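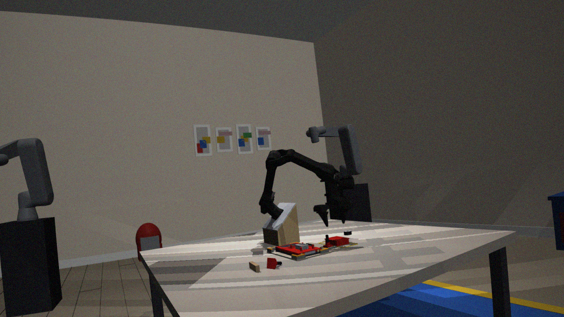
My cell as it stands now, black arm on the wedge, gripper open over the table.

Gripper comes down off to one side ever since I put the arm on a wedge base

Posted by Martim Teixeira on Saturday, August 16, 2025
1,211 views

Hi all, long time reader, first time I've had to ask for help in here. I'm building a practice cell in simulation before we spend money on the real one, and I've got myself into a mess with the mount.

The arm used to be bolted flat to the table in the model. I could reach everything, but the elbow was always folded up tight when it worked close in, and I kept running into a joint limit. So I put a wedge under it, sloped on top, and the arm leans now and has a lot more room. Great! Except every position I had saved is wrong. I expected that part and I was ready to teach them over again.

What I didn't expect is that the new ones are wrong too. I teach a spot right over the middle of the red board, it's fine. Then I tell it to go straight down from there and it drifts sideways as it goes. The lower it gets the worse it is. If I start from higher up I get more drift, so it isn't a fixed amount I can just add back in. I tried that anyway, of course, and it made one spot good and everything else worse.

The other job for this arm is picking up the glass, the clear one with the big red block of color in it and the yellow rim. I've been lining that up by eye with the close view, getting a finger on either side and then closing.

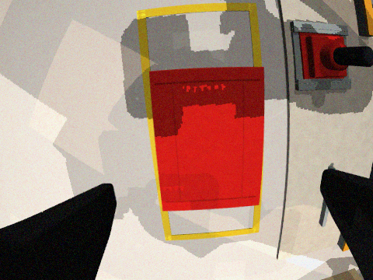
The trouble is that I can get the fingers spaced nicely either side, and then when I ask for the last bit of travel toward the glass, one finger gets there well before the other. I've redone the tool point 4 times and I get nearly the same numbers each time, so I don't think it's that, but I'm not sure what else to look at. The gripper itself opens and closes evenly when it's up in free air.

Things I haven't touched: the two gray arms on their pedestals, the table, the board. Only the wedge is new.

Do I have a bad tool point, or is it something about the wedge? And is there a way out that doesn't mean teaching the whole thing over again?

Thanks, Martim

Brendham Bill
Wedges are more trouble than they're worth. Take it out and go back to flat, or put the arm on a taller block. I had one on a packing line years ago and we fought it all summer. If you really want to keep it, slow the arm way down near the glass, that helped us.

Slopeside
Your tool point is probably fine. Getting the same numbers over and over is a good sign, so leave it alone for now!

I'd bet a sandwich that the controller still thinks the arm is standing flat. When you slid the wedge in, you moved the picture of the arm, but the base frame (the thing that says where the arm's feet are and which way is up) didn't get the tilt. So "straight down" to the robot means square to the sloped face, and you're watching it go down at that angle. It fits what you said about the drift growing with distance. A flat offset can never fix an angle, you found that out the hard way, and so did I on my first one.

It would explain the glass too. The gripper hangs at a slight lean compared to what you asked for, so one side leads.

What I'd do, in this order:

Save a copy of the whole project first. Call it something you'll recognize in September.

Open the base frame settings and look at the three rotation values. If they're all zero, there's your problem.

Get the slope angle from the wedge model itself. Don't measure it off the screen with your eye, I've tried, it's never right. Type it in as a rotation about whichever axis runs across the slope. If the drift doubles, you've got the sign backwards, flip it.

Put in the height as well. The middle of the slope is where the arm's mounting face sits, so use that point and not the tall edge or the low edge.

Then jog straight down over a bare patch of table, well clear of the loose parts in front of the wedge, and watch from the side. Do it again with the view turned a quarter way around. You want it straight in both.

Once that's good, make a separate work frame for the table and teach your spots in that. Next time you change the mount you fix one frame and the spots come along with it. The old flat-mount spots may even come back to life if they were saved against the table. If they were saved as joint angles they're gone, sorry.

Check the gravity setting while you're in there. Some programs keep it separate from the base frame, and on a real arm a wrong one makes it sag or push when you hand guide it. It might not show at all in the sim, so it's easy to carry the mistake over to the real cell.

Martim Teixeira
All three were zero. I feel silly! Put the angle in, got the sign backwards exactly like you said, flipped it, and now it goes straight down from both views. Haven't gotten to the glass yet, I'll make the table frame first and then try that. The gravity setting was on a different page and it was still set to flat too, so thank you for that one.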